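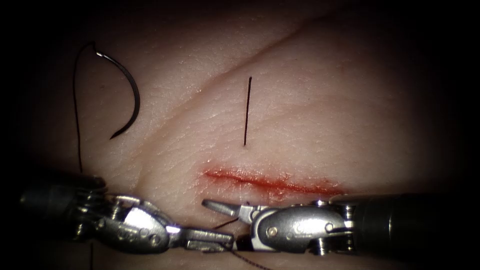 4. What the delays did to the audience

I should say at the start of this section that I went in expecting a boring answer. A film slips by a few months, people grumble, people forget, and when it finally opens they either turn up or they don't. That was more or less my hunch when Braulio Salinas and I started collecting posts about Roltimau, and it's the reason we gave the whole question one paragraph in our original plan. It has ended up as the longest part of the paper (sorry, reviewers).

A quick recap for anyone who skipped Section 3. Roltimau was announced for a spring release, moved to August, and then moved again when its distributor, Hinska, decided to put Zulus out first. Both films share a leading man, and Hinska plainly didn't want him competing with himself. Zulus was the safer bet, a family comedy with songs everybody already knew from the trailer. Roltimau is a slow ghost story set on a ferry. I'm very fond of it, and I've tried to keep that out of the coding!

We gathered 3,083 public posts from the Wainwright fan forum, covering the stretch from the first announcement to the end of the opening run. After throwing out duplicates, ticket adverts and one very long argument about parking, we had 1,629 left to read properly. Braulio and I each read the lot, separately, and then sat down to compare notes. Where we disagreed we talked it through until one of us gave way, and I'll admit that was usually me.

4.1 Grumbling comes in waves

The first thing we saw was that people weren't annoyed all the time. Each change of date brought a burst of cross posts, and then the thread went back to casting gossip and guesses about the plot. The second burst was angrier than the first. A lot of posters had taken the first delay at face value (the effects weren't finished, fair enough), and when the second one came they started to treat that explanation as an excuse. Several of them went back and quoted the earlier announcement line by line, which made for uncomfortable reading if you happened to work in publicity.

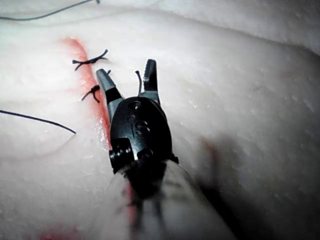 Figure 7. Open black jaws over the practice pad, near the red incision line.

What surprised me was who stuck around. I'd assumed the casual fans would drift off and leave the diehards. In our sample it was closer to the reverse, with some of the most devoted early posters going quiet after the second delay and newer people, many of them arriving from the Zulus threads, keeping the chat going. They had just enjoyed the star in something cheerful and wanted to know what he was doing next. They didn't carry the old grudges, and quite a few didn't seem to know the film had ever been late.

4.2 The leaked reel

Then there was the leak. A rough cut of the opening reel got out before release, and we had to decide what to do with posts that discussed it. We kept them in but coded them apart, under category 8, and we didn't watch the reel ourselves. Braulio felt strongly about that and I came round to his view.

Posters split over it in a way I found rather touching. Plenty refused to look and told others off for sharing it. Others had watched it and came back worried about the unfinished ghost, who apparently spent a good deal of time as a grey blob. Once the finished effects appeared in the second trailer, that worry dropped out of the threads very quickly, and a few of the same people returned to say so.
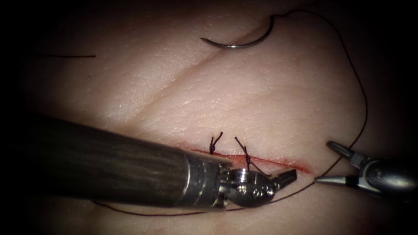

Figure 8. Practice pad with two tied knots closing part of the incision.

4.3 A word of caution

I don't want to lean on any of this too hard. One forum is one forum, and Wainwright's regulars are chattier and more forgiving than the crowd you'd meet elsewhere. We also can't tell who bought a ticket. Somebody who posts every evening for months may well have stayed at home on opening night, and somebody who never posted at all may have gone twice. In Section 5 I set the posts beside the weekly takings for both films, and the match is a good deal looser than I'd hoped.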